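Archive > Kelex Reports > Section 6
Contents Previous Next Cite

6. Queue overflow

Calls to the Plivora exchange wait in one line until an agent is free. When the line holds 900 callers, new calls pass to the Ultesholm office.
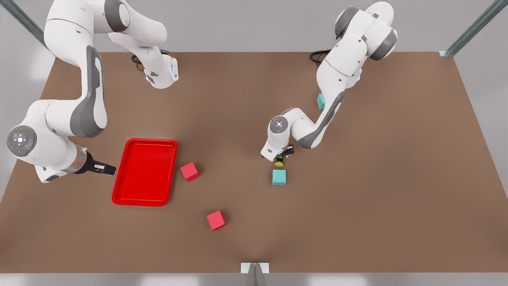
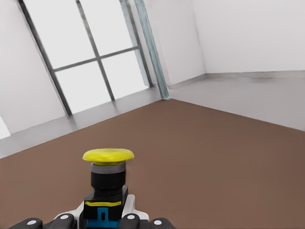
Figure 2. Rendered views: two robot arms over a brown table (first); a yellow-capped assembly (second).

Overflow calls keep their original place in line. Kuruc found that nearly all of them were answered within six minutes. Transfers between offices are treated in the next section.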